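Análise: kit de garra Kikuchi com câmara de punho, montado numa célula pequena
Por Renato Herrera
12 comentários | 32 partilhas

Comprei o kit Kikuchi para a nossa célula de bancada na Predia, e desde então sou eu que o monto, limpo e ajusto. Escrevo para quem pensa fazer a mesma compra. Peço desculpa pelo meu português, que não é a minha primeira língua.

A montagem no punho do braço demorou mais do que o manual promete. Os parafusos são bons, mas o cabo da câmara sai pelo lado errado e tive de o prender com duas abraçadeiras para não tocar na terceira junta. Depois disso fiz 300 ciclos sem nenhuma falha de comunicação.

A parte que me deu mais trabalho foi a exposição da câmara. O valor de fábrica serve para caixas de cartão claro. Com um cesto escuro sobre uma mesa clara é preciso regular à mão, e o programa da Brenitz esconde este menu no terceiro nível. Guardei um perfil próprio e recomendo que façam o mesmo.
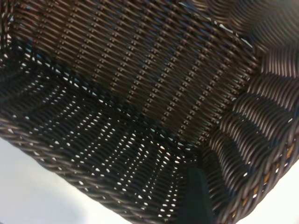
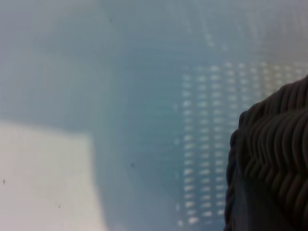
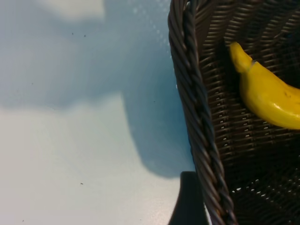 O cesto escuro de teste visto pela câmara de punho; na última, com a banana lá dentro.

O entrançado é um teste difícil. Os pequenos pontos claros entre as fibras podem confundir a detecção de contornos, e eu subi o limiar até 15 para o programa os ignorar. A sombra na mesa também conta: mudei o candeeiro duas vezes antes de fazer a calibração final.

Na manutenção não tenho grandes queixas. Limpo a lente e os dedos à sexta-feira com um pano seco, e verifico o aperto da flange. Os dedos de reserva são da Catex e encaixam bem, embora o furo inferior venha um pouco estreito.

Pontos fracos: o manual só em inglês, o cabo, e o preço de 3,880 euros sem o suporte. Para uma célula que muda de peça muitas vezes, compraria outra vez. Em novembro quero instalar a segunda unidade e vou pedir o cabo mais comprido.

Gostar | Partilhar | Ver os 12 comentários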